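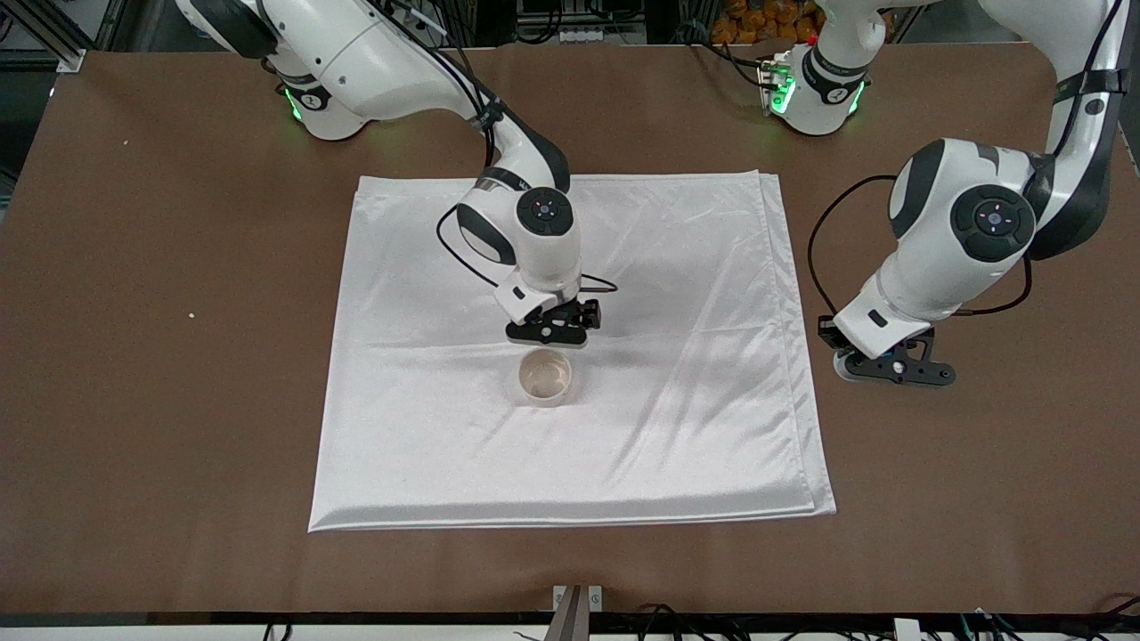
The Good Tablecloth, and Other Things We Are Saving

My grandmother owned a tablecloth that I saw on a table once. The rest of its life was spent in a drawer, in tissue paper, waiting for company of sufficient rank. The bishop would have qualified. The bishop never came to Forusley, and neither did anyone else who outranked the oilcloth with the lemons on it, so the good one stayed good and eventually came to me, along with the drawer.

I bring this up because the linen swap is back, and every time we hold it I am reminded how many of you are running small private museums. Last June we took in 281 pieces, and a respectable share of them still had the store pins in. One set of napkins came with its wedding card. The wedding was in the seventies. The couple, I'm told, are fine and use paper towels.

I used to be a strict saver myself. What cured me was a dinner at Ginevra Lo Presti's place on Szabo Street, where she put down a white cloth with a hem somebody's aunt had gone half blind over, and then served beets. Beets! I spent the first course with one hand cupped under my fork like a man carrying a candle. Ginevra watched this for a while and then put her own wine glass down on the cloth, without a coaster, while looking straight at me. I have tried to live up to it, with mixed results.

She will be at the swap again, running the stain table, and she has asked me to pass along a few things so that she doesn't have to say them forty times.

Cold water first. She is aware that your mother used hot. Hot water sets blood, egg and milk, and your mother's napkins are in the pile by the door with everybody else's.

Candle wax gets left alone until it hardens, then lifted off with the back of a butter knife. What remains goes between two sheets of plain brown paper under a warm iron. Plain means no printing on it. A member who shall remain unnamed used a grocery bag and now has the name of the grocery on her runner, backward.

Salt on red wine is mostly theater. It soaks up a little and gives the host something to do with her hands. Blot, rinse cold, then soak.

Anything shiny needs a cool iron, from the wrong side, with a press cloth. If you can't tell which is the wrong side, Ginevra says it's the one facing you.

Yellow fold lines on old cotton or linen will often come out with a long soak in oxygen bleach and a good deal of patience. Please don't try this on silk or wool. If you don't know what you've got, bring it in and she'll look at it before you ruin it, which she much prefers to looking at it after. To avoid the lines next time, roll the cloth on a cardboard tube covered in clean cotton sheeting, or at the very least take it out now and then and fold it somewhere else.

Now the practical part. Drop-off is at the Prarkeck Hall side door from 10/26/25, and the swap itself opens the following weekend. Everything should arrive washed. Ironed is lovely and not required. You get one ticket for each piece you bring, and a ticket gets you one piece of anything, so yes, a dishtowel can turn into a banquet cloth if you're quick on your feet. There was some feeling about this in June. We heard the feeling and have kept the rule.

Tables by the stage are for rounds and ovals. Please measure your table before you come, and write the number down somewhere other than your hand. We also need 2 more ironing boards and the loan of 6 folding racks. If yours shrieks when it opens, bring it anyway - we have the one from the Tandanmont rummage sale and nothing could be worse.

As for my grandmother's cloth, I finally put it on the table last month, for a Tuna casserole and my brother-in-law. He put his elbow in the butter. It came out with dish soap and cold water, nearly all of it, and there's a faint spot now near the corner where he sits. I've decided to let him keep sitting there.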